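3.2 作業環境と課題の設定

家事や軽作業を機械に任せられるかという問いに対して、これまでの評価の多くは、背景を整えた机の上で、物体の位置をあらかじめ決めて行われてきた。この条件で得られた成功率は、居室や作業場での成績をほとんど予測しない。Bellamyらの先行調査でも、机上で安定して動作した方策が、椅子を一脚ずらしただけで把持位置を見失う例が報告されている。そこで本研究では、人が日常的に使っている部屋をそのまま作業環境とし、片付けや配置換えを事前に行わないこととした。

対象とした課題は36種類である。内訳は、机上の小物の整理、流し台まわりの物の移動、椅子の上のクッションの置き直し、袋や箱の口の開閉などで、いずれも成人であれば特別な訓練なしにこなせるものに限った。重量物の運搬と、刃物や火気を伴う作業は除外した。

実演データの収集には、手持ち式のグリッパを用いた。操作者は引き金で指を開閉し、室内を歩きながら課題を行う。指先には柔軟な材料のフィン形状のものを採用し、把持対象の形に沿って変形するようにした。収集した実演は合計2457件であり、このうち位置推定に失敗したものを除いて学習に使用した。作業環境の一つを図2に示す。
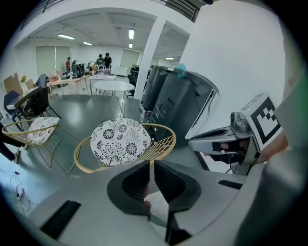 図2　作業環境の例。手前に収集用グリッパの指先、右側に別の操作者が握るグリッパとその上部の位置推定用マーカーが見える。中央の丸椅子には花柄のクッションが載っている。

図2の部屋には、機械にとって扱いにくい要素がいくつか含まれる。第一に、椅子の座部を支える金色の枠は細い棒を曲線状に組んだもので、棒の間に隙間が多い。このような構造は距離計測で欠落しやすく、Plevelの深度推定モデルでは枠の一部が床面と一体に復元された。クッションを持ち上げる課題では、指先が枠に接触して停止する失敗が多かった。第二に、奥の作業台には機材や袋が雑然と置かれており、対象物の輪郭が隣の物と重なる。第三に、室内には常に人がいる。人の立ち位置は試行ごとに変わるため、視野の背景を固定することができない。

評価では、学習済みの方策を据え置き型の腕に移し、各課題を同じ回数だけ試行した。成功の判定は、課題ごとに定めた終了条件を満たしたかどうかのみで行い、動作の滑らかさや所要時間は考慮していない。判定は二名が独立に行い、一致しなかった試行は記録映像を見直して決めた。

結果は課題の種類によって大きく分かれた。硬く、形の変わらない小物を空いた面へ移す課題では、成功率は91％に達した。一方、袋の口を開けて中に物を入れる課題では17％にとどまった。クッションの置き直しは両者の中間に位置するが、失敗の内容は一様ではない。持ち上げる段階での失敗に加え、椅子に戻した後に端がはみ出し、終了条件を満たさない例も目立った。人はこうしたずれを手のひらで軽く押して直すが、今回の実演データには修正動作が少なく、方策はそれを再現できなかった。

この差は、指先の性能だけでは説明できない。同じグリッパを人が手に持って操作した場合、袋の課題を含めてほぼすべての課題が完了している。したがって、少なくとも本研究の範囲では、不足しているのは主に接触後の状態を見て動作を改める能力であると考えられる。Softićは同様の結果をCitotariの倉庫内作業について示しており、家庭と作業場で問題の所在は共通している可能性がある。

なお、本節の結果は限られた部屋で得たものであり、照明や床の条件が異なる住宅への適用は確かめていない。畳や毛足の長い敷物のある部屋での評価は、8月に予定している追加実験で扱う。失敗例の分類と、修正動作を加えて再学習した場合の成績は次節で述べる。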